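Practice Rooms

How a small company fills a simulated apartment with lessons for a machine that has yet to move in anywhere

The apartment has red floors, a good deal of brown wood and no front door. It exists on a rack of computers at Andine, a company that teaches household robots to do household things, and on most working days someone is in it for hours at a stretch, driving a two-armed robot from room to room and opening cabinets.

Andine calls the apartment Bivik. The learning system that studies what happens there is called Zenard. Between the two sits a steady supply of what the staff call examples. An example is one attempt at one task, recorded from start to finish: what the robot's cameras would have seen, where its joints were, and what the person driving it told it to do next. By the end of June the company had kept 2,181 of them.

Kept is the important word. A driver wears a headset and holds a controller in each hand, and the simulated arms follow. When an attempt is over, the driver marks it good or bad. A second person watches it again later and can overrule the mark. Attempts where the gripper passes through a shelf, or an object jumps for no reason, are thrown out by software before anyone spends time on them.

A session is 40 minutes long. The company tried longer ones and found that drivers got sloppy, taking wide turns and closing the fingers early. Sloppy work gets learned as faithfully as careful work. Zenard went through a period of tapping cabinet edges before reaching past them, and the habit was traced to a batch of recordings made late in the afternoon. The batch was removed, and so was the late afternoon shift.

There are 12 tasks on the current list. Most involve picking something up and putting it somewhere else. The drivers say the picking up is easy to demonstrate and the traveling is hard. A robot with both arms forward is wide, and Bivik has screens and furniture where a person would put them. Backing out of a tight spot takes patience, and the designers want those moments recorded too, including the slow ones.

The robot's own view is what matters. Each camera sees something different, and a wrist camera may see little beyond its own gripper. Zenard gets all of it. If the fingers block the object at the last second, the system has to learn to carry on anyway, as it would in a real kitchen.

The Granström project, a set of real rooms planned for next year, will test how much of this carries over. Simulated wood has no splinters and simulated light doesn't change when a cloud goes by. Andine expects to record again on real hardware, though far fewer attempts. Until then the work is in Bivik, one drive at a time.
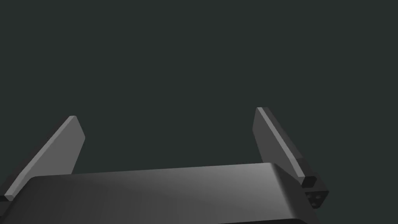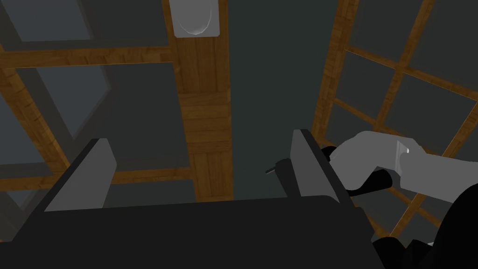
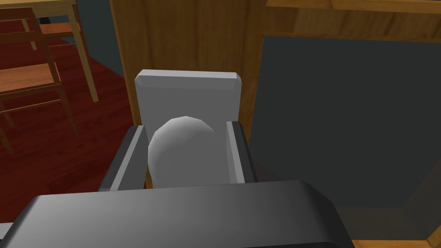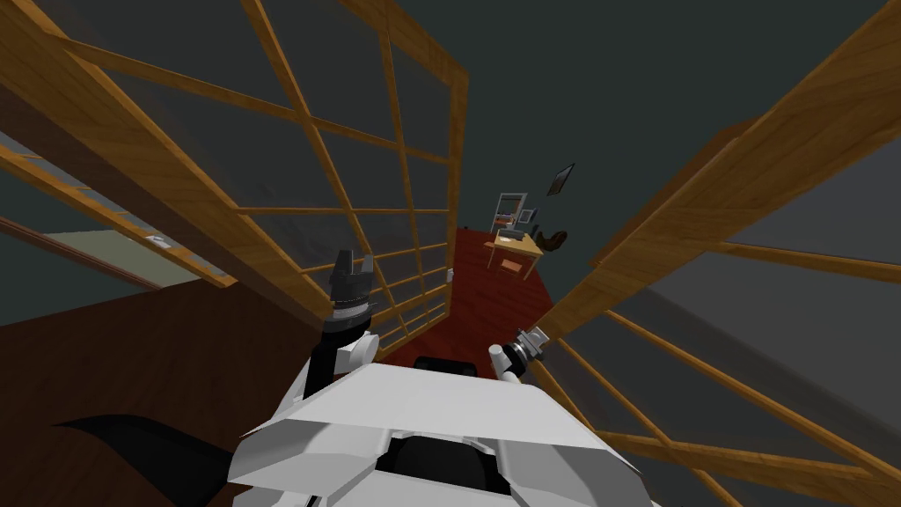
Views from the robot in simulation.

ANDINE, October 6, 2020

The next change to the task list is a small one. Two tasks will be dropped, both of them well covered, and two that need both hands at once will take their places. Drivers have asked for a day of practice before any of those attempts are kept.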